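ok small thread on the grasp timing bug, for the three of you who asked back in March

we log joint states at 800 Hz and wrist frames at 30. the planner in Kemomura was pairing each frame with the newest joint state, not the one from when the shutter fired. so every grasp target lagged the arm a little

you don't see it moving slow. speed up and the fingers close late, always to the same side. I blamed calibration for 2 weeks – sorry calibration

fix is dull. ring buffer, look up by timestamp, interpolate, done. 618 lines deleted, mostly my old fudge factors

also Jostov now refuses to plan if the clocks disagree. it just stops and prints why. should of done that first

fixed view, left gripper on the neck of the bottle. then a wrist view

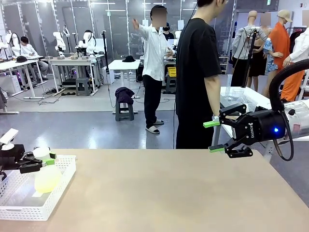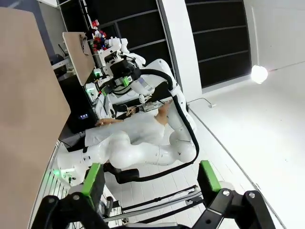

still open: the viewer drops frames when both wrist streams are on. replay from disk is fine so I think its the socket code, not the cameras

branch is up on the Hutville repo, don't merge yet, tests are half written

if you're on the old Zaidi driver the timestamps are in local time. yes really – convert before you feed them in

more when the viewer behaves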